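Ratach 住户与工作间邮件列表
主题:Re: 楼梯下面水池台面的东西怎么放
发件人:Úna McGrath
日期:29/01/2020

各位好,

Aravind 上次那封信我看了两遍,基本同意,有几处想法不一样,夹在他的原文中间回。信比较长,只想知道要做什么的人可以直接拉到后面“先这样办”那一段。

Aravind Shetty 写道:
> 楼梯下面那个台面现在什么都放。洗碗的、洗手的、刷牙的、
> 从箱子里刚拿出来还没找到地方的,全在上面。我上个月擦过
> 一次,擦之前先要把东西一样一样挪到旁边的柜子上,擦完再
> 一样一样挪回去,挪的时间比擦的时间长。
>
> 我的意思是把台面分成两头。靠水龙头那一头只放洗东西用的,
> 另外一头空出来,谁要切水果、拆快递、放一下杯子都可以,
> 用完拿走。

分两头我赞成。这个台面本来就有一点弧度,靠里面那头深,靠外面那头人来人往,外面那头放东西容易被袖子带下去。我住进来以后,光是在外侧碰掉过的杯子就有两只,一只是我自己的,一只后来赔给了 Monden 那边来借厨房的人。

但是“只放洗东西用的”要讲清楚。洗碗液算,肥皂算,擦碗布算不算?我建议算,但是要挂起来,不要摊在台面上。湿布摊在石头台面上,第二天底下一片印子,黑色的面看着尤其明显。

> 肥皂盒我觉得可以留。洗洁精也留。小喷瓶不知道是谁的,
> 里面是什么也不知道,没有标签我不敢用也不敢倒。

喷瓶我也不知道。透明的瓶子装不明的液体,放在洗碗的地方,本身就不太合适。请它的主人回信说一声,或者直接在瓶身上贴张胶带写清楚。写内容就够了,名字写不写随意。以后凡是自己灌装的瓶子都照这个来,包括酒精、醋、稀释过的清洁剂。做过一段时间实验室的人应该都有这个习惯,厨房里也一样。

肥皂盒留着没问题,只是要有人隔几天倒一次盒底的水。肥皂泡在水里会烂,烂了以后那一层糊很难洗,上一块就是这样扔掉的。我自己洗手的时候看到有水就倒,大家也顺手倒一下。

> 牙刷呢?有人把牙刷杯放在台面上。我没有意见,但是跟
> 洗洁精放在一起,溅到泡沫总不好。

这一点我比你严格一些。牙刷应该拿回楼上。楼上两个洗手间都有架子,镜子下面那一层是空的。我知道有人早上赶时间,习惯在楼下一边等饭一边刷牙,刷可以,刷完带走。杯子也一样,漱口的杯子和喝水的杯子长得差不多,放在同一个台面上,总有一天会拿错。

> 纸箱。我数不清了,不数了。后面靠着的、堆在旁边的,
> 盖子都开着。我打开看了最外面那个,里面只有填充纸。

纸箱是我最想讲的。先看一下现在的样子: 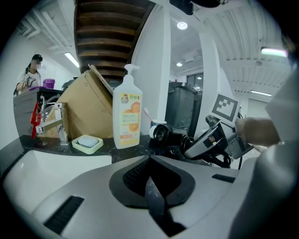
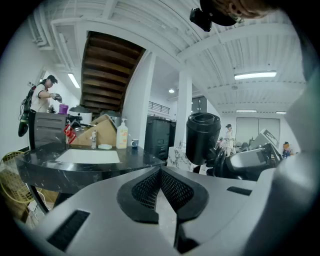
两张里都有楼梯下面的台面、白色的按压瓶和后面的纸箱。粉色牙刷看第一张,白色垫子和小喷瓶看第二张。

纸箱放在水池后面,有三个问题。

第一是受潮。水龙头开大的时候水会溅,溅到石头上擦掉就行,溅到纸板上就留在里面了。纸板潮了会软,软了会塌,塌下来正好是瓶子和杯子的位置。

第二是挡路。我们那个灰色的柜子挨着台面,箱子一堆,开柜子先要搬箱子。柜子里放着备用的海绵和手套,我猜有些人宁愿用旧海绵也不愿意搬,所以海绵才会用到那个样子。

第三是没有人认。箱子放在公共的地方,大家都以为是别人的,里面有没有东西也不清楚。Aravind 打开的那个是空的,其他的我没有动。

所以纸箱的办法是这样:自己的箱子自己认。要留着退货的,或者搬家要用的,压平,写上房间号,放到二楼走廊尽头的储物间,竖着放。不要的,压平,放到大门外面收纸的地方。里面还有东西的,把东西先拿出来再说。胶带能撕就撕掉,收纸的人不收带很多胶带的。压箱子的时候小心钉子,有一种箱子底下是用铜钉钉的,去年我在上面划过手。

> 白色垫子放在那里是干什么用的?沥水吗?

最早买的时候是沥水用的。后来大家洗完碗都直接放架子,垫子就成了放杂物的地方。我的建议是垫子留下,只给洗好的杯子用,杯口朝下。如果过一个月大家觉得还是没用,就收掉。垫子底下要掀起来擦,这个地方最容易忘。上次我掀起来,底下有茶叶,不知道多久了。

> 饭锅要不要挪?离水池太近了。

电饭锅我想了一下,暂时不挪。它现在在柜子后面那个位置,插座只有那边有,要挪就要拉插线板,插线板拖在水池旁边更麻烦。做饭的人注意两件事就好:一是冒气的口不要对着柜子上面的板,板已经有点翘了;二是饭煮好以后内胆不要直接泡在水池里过夜,水池只有一个,早上要用。内胆可以加水放在锅里泡,拔掉插头。

柜子那边的紫色杯子也问一下。我以为是 Aravind 的,他说不是。如果没有人要,我拿来放刷子。

红色的那件挂在柜子旁边,我觉得挂得很好,别的工具也应该照这样挂。靠墙那排挂钩空着一半,剪刀、开瓶器、削皮刀都可以挂上去。请不要再把剪刀放进水池旁边的杯子里,刃朝上的,我伸手拿过一次就不想再拿第二次了。

> 洗洁精快用完了吗?上次是谁买的?

上次是我买的,按压瓶,上面印着橙子片,SiliGarden 的。瓶子不透明,看不出还剩多少,要拿起来掂一下。我建议瓶子留着继续用,里面改成灌补充装,省得每次用完都扔一个瓶子和一个泵头。Ó Dubhghaill 那家店里有 Sollus 的补充装,一袋 700 毫升,一次买 11 袋以上可以送到楼下。我们一栋楼连 Monden 那边一起买,应该凑得够。要参加的人回信写一下要几袋,钱到时候按袋数分。不想用 Sollus 的也没关系,自己买自己的,瓶子上写房间号。

灌的时候提醒一句:旧的用完,瓶子冲干净,晾一下,再灌新的。不要两种混着倒。我以前在另一个地方住,有人图省事把两种洗涤剂倒在一起,结成了一坨胶,泵头整个堵死。

水龙头我也检查了一下。单把手的那种,往上抬出水,现在把手根部有一圈水垢,水倒是不漏。水垢用白醋敷一会儿再擦就能下来。敷的时候用厨房纸包着把手根部,时间不要太长,镀铬的东西泡久了会发乌。我可以做这个,谁有白醋的借我小半杯。不要用钢丝球,请不要用钢丝球。台面也是,黑色的面一刮就是一道白的,水池边上已经有几道了,不知道是锅底还是钢丝球弄的,现在也磨不掉。

台面平时怎么擦,Aravind 也问过,我一起写了。先用湿布把渣子收到一边,不要推进水池,下水口会堵。然后用拧干的布擦一遍,最后用干布擦一遍。干布这一步不要省,我们这里水硬,不擦干就一圈一圈的白印,黑台面上比什么颜色都明显。洗洁精只在有油的时候用,用了就要多擦一遍清水,不然台面发粘,第二天落了灰更难看。

> 垃圾桶离得有点远,很多人把果皮先放在台面上,然后就忘了。

垃圾桶的事我有不同意见。灰色金属盖的那个大桶现在在柱子旁边,位置是为了让楼梯上下来的人也能用,挪到水池边,过道就窄了。果皮的问题可以用一个小的带盖的盒子解决,放在水池下面,每天晚上倒到大桶里。我家里有一个闲着的,可以拿来。谁最后一个用水池谁倒,不排班,先试试。如果试下来没有人倒,再说排班的事。

椅子也顺便讲一下。台面前面那把黄色的藤椅,很多人坐着等饭,坐着可以,走的时候推回台面底下。藤椅腿在地上拖会有声音,晚上楼上听得很清楚,请抬一下。藤条断了的地方不要继续往外抽,越抽越松,我有一卷编绳,有空的时候可以补。

关于瓶瓶罐罐的位置,我画了一个很简单的顺序,从水龙头往外数:肥皂盒,洗洁精,沥水垫。再往外什么都不放。贴纸我已经买了,是那种撕下来不留胶的,贴在台面靠后的边上,字很小,不会难看。如果有人觉得贴纸多余,现在说,我就不贴。

预算方面,公共基金里还剩 141,够买挂钩、小盖盒(如果我那个不合适)和一块新的擦碗布。补充装不从这里出。账目在冰箱门上那张纸,谁花了谁写,收据夹在后面。去年有几笔只写了数目没写买什么,过了半年谁也想不起来,今年请写全。

先这样办:

牙刷和漱口杯,主人这周拿回楼上。
小喷瓶,主人认领并贴标签。一直没有人认的话,我戴手套倒掉,瓶子洗净留给公用。
纸箱,各人认各人的,压平,送储物间或者收纸处。没有人认的空箱子由我和 Aravind 一起压掉,有东西的先不动,在列表里问过再处理。
小盘子如果是厨房那套里的,洗了放回碗柜。如果是谁自己的,请收走。
紫色杯子,认领,或者给我放刷子。
要补充装的,回信写袋数。
白醋,借我小半杯。

高的那个黑柜子我没有提,里面的东西归各个工作间自己管,跟台面没有关系。如果有人想一起理,另开一个主题,不要在这封信下面接着说,不然以后找不到。

还有一件小事。上次 Aravind 擦台面的时候,在水池旁边捡到一枚小螺丝和一个黑色的橡胶垫圈,装在信封里,放在信箱上面那一格。丢了的人自己去拿。

整理完以后我不打算再写长信了,到五月看一下还是不是这个样子,不行再改。

Úna McGrath

---
Ratach 邮件列表。回信请保留主题行,引用时删掉不需要的部分。退订请写信给列表管理人。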